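Room and Stock Assistant (Part-Time)
Brutora, Sundaram Building, ground floor

Job type: Part-time, permanent
Days: Two full days a week, one of which must be Thursday
Pay: $200 per day
Start: February
Reports to: Studio manager

About the job

Brutora rents out a ground-floor studio by the day and by the half day. Groups book it for workshops, product tests, small classes and photo work. We also keep a stock of household and table items that groups can borrow while they are here: dishes, trays, linens, storage boxes, lamps, hand tools and so on. There are 400 items on the list at the moment.

We are hiring one person to look after the room and the stock. You will set the room up before a booking, put it back afterward, keep the cabinet in order and pack the items that go out on loan to our second address in the Prokard building. It is a practical job. You will be on your feet for most of the day, and very little of the work is done at a desk.

The last person in this job has moved to a full-time position with us and will be on site for your first month to show you how things are done.

What you will do

Open the studio at 8:30 a.m. on your working days. Switch on the lights, check the heating and walk through the room before the first group comes in at 10.

Read the booking sheet and lay out the tables, chairs and items the group has asked for. Most groups send a list. Some do not, and in that case you set up the standard layout, which is on a card inside the cabinet door.

Be available while a group is working. Mostly this means fetching an extra table, finding an extension cord or answering a question about the lights. You are not expected to take part in what the group is doing, and you should stay out of the way while they work.

Clear the room at the end of a booking. Borrowed items are wiped or washed, dried, checked for damage and returned to the shelf they came from. Floors are swept every day and mopped twice a week.

Keep the stock list up to date in Storko, the inventory program we use. Every item has a short code on a label. When something is broken, missing or on loan, you change its status the same day.

Pack loan boxes for the Prokard building. Breakables are wrapped one by one. Each box gets a printed contents sheet, and a second copy stays in the folder.

Order cleaning supplies, tape, labels and paper. You will have a monthly supply budget and a company card.

The room

The studio is 700 square feet with one long brick wall and a high metal-deck ceiling. All bookings take place in it, and most of the stock is kept at the far end.
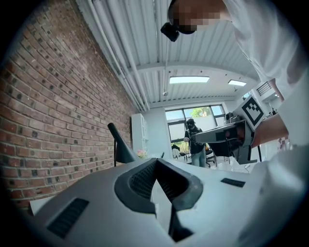 The studio, with the brick wall and the white cabinet at the back.

The tall white cabinet holds the small and medium stock. It is arranged by use, with tableware together, linens together, and so on. Heavy things go on the low shelves. Please do not rearrange it in your first month, even if you see a better way. After that we would like to hear your ideas, and the order of the shelves will be yours to decide with the studio manager.

Tables, folding chairs and large boxes are kept in the storeroom across the hall. The storeroom door is narrow and the tables have to go through on their side. There is a step stool for the upper shelves and a cart for moving boxes.

Flowers and other small touches are part of the setup too. We have a small allowance for them and you can choose what you like.

Nothing may be hung from the pipes or fixed to the brick. Groups ask about this often. Freestanding racks are available, and you will be shown how to put them together.

Who we are looking for

You should be tidy by habit and able to keep to a system that other people also use. We are more interested in that than in any particular background. People who have worked in kitchens, stockrooms, libraries, theaters, schools or hotels have all done well here.

You will need:

The ability to lift and carry boxes of up to 40 pounds and to help move folding tables
Clear handwriting and basic computer skills (we will teach you Storko)
Care with breakable things
A polite manner with people who are busy
Permission to work in the United States

Helpful, but not required:

Experience packing fragile goods
Experience setting up rooms for events or classes
A driver's license, for the occasional run to the Prokard building

Hours and pay

A working day is eight hours with a paid half-hour lunch. It starts at 8:30 a.m. and ends at 4:30 p.m. Evening bookings are handled by someone else. Your second day can be any weekday other than Thursday, agreed before you start and kept the same from week to week.

Pay is $200 per day, paid every two weeks. You will have 10 days of paid leave a year, plus public holidays that fall on your working days. We provide an apron, gloves and a locker. Work shoes with closed toes are required and we will pay back the cost of one pair a year.

Extra days come up during busy periods. They are offered first to the person in this job, at the same rate, and you are free to turn them down.

Access

The studio is on the ground floor with no steps from the street. The restroom is on the same floor. The building entrance has an automatic door, but the storeroom door is manual and heavy. If any part of the job as described would need to be changed for you, say so in your application and we will talk about it before the interview.

How to apply

Send a resume and a short letter to the Brutora office by email or drop them off at the front desk in the Sundaram Building. In the letter, tell us about a place you kept in order, at work or at home, and how you did it. One page is enough. Please include the days you can work and the earliest date you could start.

We will invite a small number of people to a paid two-hour trial in the studio. You will set up a room from a list, clear it again, and pack one box of dishes. There is a short conversation afterward. Applicants who are not invited will also get a reply.

Questions about the job can be sent to the same address. Please put "Room and Stock Assistant" in the subject line.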